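Chapter 4
Portable Tool Storage

4.1 Scope of the chapter

Chapter 3 dealt with fixed storage: wall boards, drawer cabinets and the lockable crib. This chapter covers containers that are carried to the job. Three groups are considered, namely the open tote, the single-lid box and the cantilever box. Most of the space is given to the last of these, as it is the type issued to trainees in most workshops and the type most often loaded badly.

By the end of the chapter the reader should be able to name the parts of a cantilever box, allocate tools to trays by weight and frequency of use, and carry out the end-of-shift check set out in section 4.6. Rolling cabinets are left to Chapter 5.

4.2 Terms

A cantilever box consists of a base compartment and one or more pairs of upper trays. The trays are joined to the base, and to each other, by pivoted link arms. When the box is opened the trays move outwards and come to rest in steps, so that the contents of each level can be reached without lifting out the level above. The distance a tray travels sideways is called its throw. The clear width needed on the bench to open the box fully is called the spread.

Spread is the figure most often overlooked when a work area is laid out. A box with a closed width of 532 mm may fit easily on a bench 700 mm wide and still be impossible to open there. The spread should be measured with both sides out, and the box placed towards the back of the bench so that the front is left clear for the work.

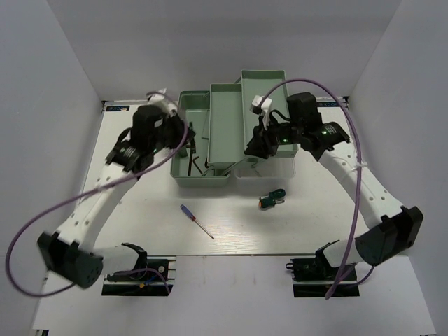
4.3 Allocation of tools to trays

The base compartment takes the heaviest items: hammers, large adjustable spanners and boxed socket sets. Trays take hand tools that are light for their size. Hex keys, small screwdrivers and pin punches are suitable. Because an open tray is supported at some distance from the base, a heavy tool placed in it exerts a turning effect on the whole box, and a box with one side overloaded may tip when that side is opened first.

Two rules follow. Load the left and right trays to similar weights. Open both sides together where the handle design allows it.

Hex keys need separate mention. Kept without a holder they lie across one another at various angles, and the correct size is then found by trial. Bevan and Cadwaladr, in their workshop notes for the Birkbridge course, recommend that the keys be kept to a single tray and returned with the long arms pointing the same way. A folding set or a clip holder gives a better result where the tray is deep enough to accept one.

4.4 Wear at the pivots

The link arms are normally riveted. Wear appears first as side play in the uppermost tray and later as a tray that drops below its proper level when opened. Boxes in daily use should be checked for play every August, before the new intake, and any box with a loose rivet withdrawn until it has been repaired.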